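The Cable Boxes

by Girish Agarwal

The Storkov job was my first week at Dadach, and it started with cardboard. Bisht walked me out onto the floor at eight, past the white arms and the people setting up for visitors, and stopped at a white table.

"Breremik wants their cables back," he said. "All of them. Power in one box, the rest in another."

"How many are there?"

"You'll find out."

He folded back the flap of a box, looked in as if he might have left his lunch there, and went off to take a call.

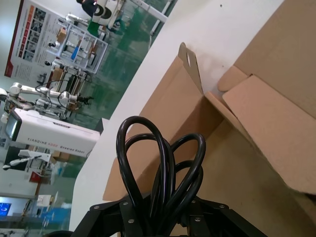
Volume 14, Issue 8

I had been hired to write manuals. I had a degree and a new pair of shoes. But the manuals were waiting on somebody in another building, so I sorted cables.

The ones with plugs were easy. The others were not. There were short cords with a different end on each side, and long ones that had wrapped themselves around the short ones. I pulled at a loop and the whole heap lifted out together. I put it back and tried from the other side.

At ten a man from Breremik came by. He wore a gray jacket and carried a folder against his chest.

"That one isn't ours," he said.

"Which one?"

He pointed into the box. It could have been any of them.

"I'll set it aside," I said.

"We were billed 2,000 for the last lot," he said. "And half of it was somebody else's." He waited for me to answer. I told him it was my first week. He nodded, and his face changed a little.

"Mine was in November," he said. "They had me counting chairs."
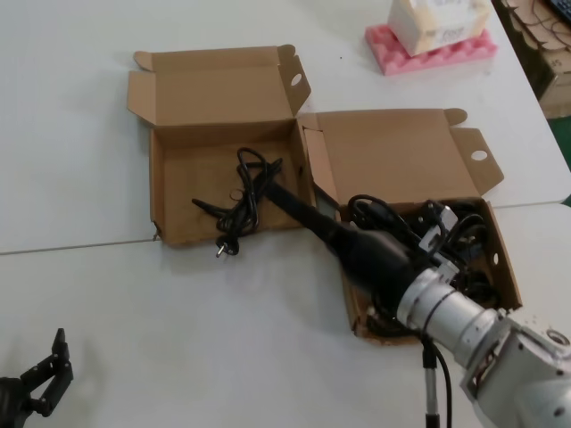 He put the folder down and took hold of one end of a cord. I took the other. We worked it free without talking much, and he laid it over his arm the way a waiter carries a towel. When we had done a few like that he told me his daughter was learning the cello and that the house was never quiet now – he didn't seem to mind.

Bisht came back before lunch. He looked at the two of us and then at the table.

"Is this everything?" he asked.

"No," said the man from Breremik. "There's another box in my car."

Bisht wrote something on his pad. I went to get the cart, and the man came with me to show me where he had parked.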